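Table linen: washing, stain removal and flat storage

Polyester-cotton tablecloths in the middle weight range tolerate a good deal of abuse, but the print, the hem and the finish each fail for different reasons. The notes below apply to printed cloths of the ordinary supermarket and department store type. Linen damask and anything with metallic thread should be treated separately.

Before washing

Shake the cloth outdoors. Crumbs left in the weave swell in the drum and leave starch spots that only show after ironing. Check the hem for pulled stitches and repair them first. A loose hem thread will run the full length of a side in one spin cycle.

Read the care label for the maximum temperature. If the label has been cut off, assume 40°C.

Stains by type

Fats and oils: work in undiluted dishwashing liquid with a fingertip, leave for 20 minutes, then wash without rinsing first. Hot water before detergent spreads the mark.

Red wine: blot, flush with cold water from the reverse side, then soak in an oxygen bleach solution at the rate printed on the tub. Salt absorbs the surplus and does little else. Filipa Lobo tested salt against plain blotting on offcuts of the same cloth and found no difference after washing.

Candle wax: chill with an ice pack, lift the bulk with the back of a butter knife, then iron through plain paper at a low setting. Change the paper when it turns translucent. Coloured wax usually leaves a dye trace, treated with methylated spirits on a cotton ball. Test on the hem — some prints lift immediately.

Turmeric and curry: wash as normal, then dry in full sun. The pigment is light-sensitive and most of the residue fades over two or three afternoons. Turn the cloth over halfway.

Machine settings

Load the drum to two-thirds at most. Large flat items wrap around smaller ones and come out unevenly rinsed, so wash cloths with other cloths. Spin at 800 rpm or lower. Higher speeds set creases that need steam to remove.

Fabric softener coats the fibres and reduces absorbency. Leave it out for serviettes altogether.

Drying and ironing

Peg by the hem, folded once over the line, with the grain straight. Bring in slightly damp. Iron the reverse of a printed cloth first, working from the centre outward — pressing toward the centre traps fullness that cannot be eased out later. On checks and grids, align the lines with the edge of the board every pass. A skewed grid is far more obvious on the table than a skewed floral.

Centrepieces and snagging

Open wire and woven bases can catch raised threads when dragged. Lift them. Felt pads of the self-adhesive kind work on flat bases; on round wire, cut a disc of felt 5 mm smaller than the base and lay it loose underneath. Wash the disc with the cloth, or replace it when it mats.
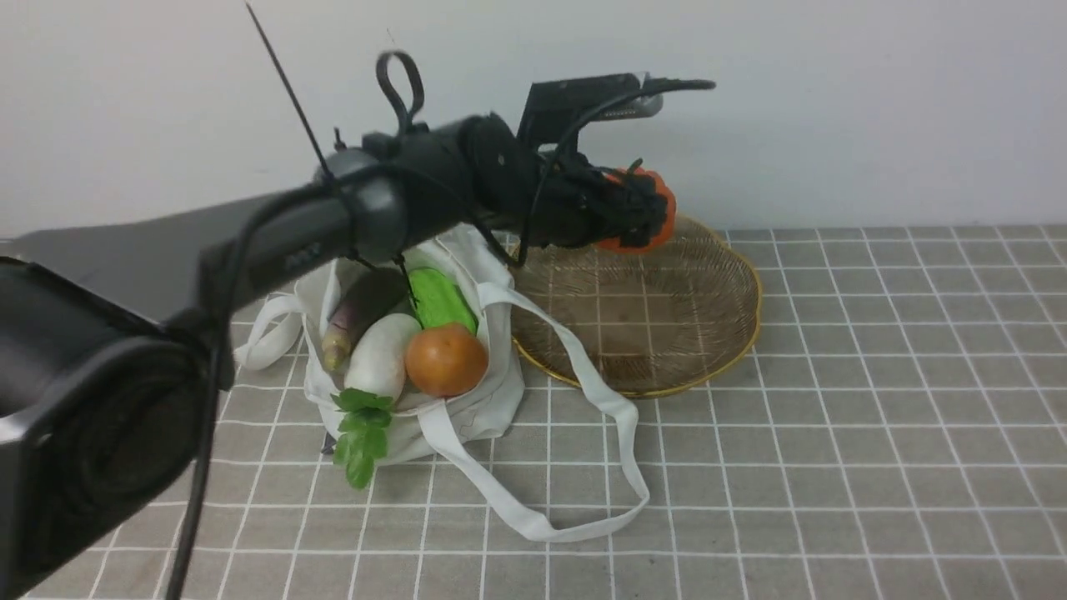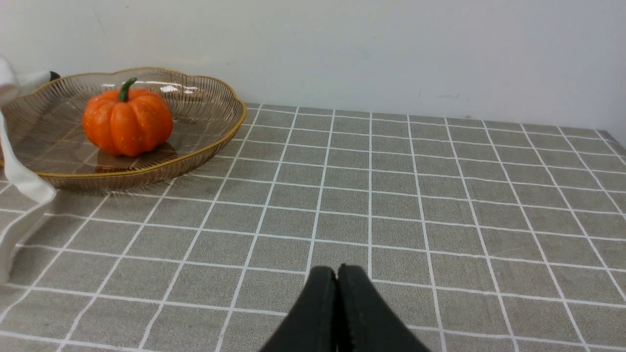 A round woven basket and a round wire tray, with something orange at each.

Storage

Roll large cloths onto a cardboard tube covered with acid-free tissue, printed side out. If folding is unavoidable, fold in thirds and shift the fold lines at each wash. Permanent creases weaken the fibre, and the first wear holes nearly always appear along them.

Keep the cupboard below 60 per cent relative humidity. Cedar blocks should not touch the fabric, as the oil stains. Starch only just before use; starched cloth in storage attracts silverfish.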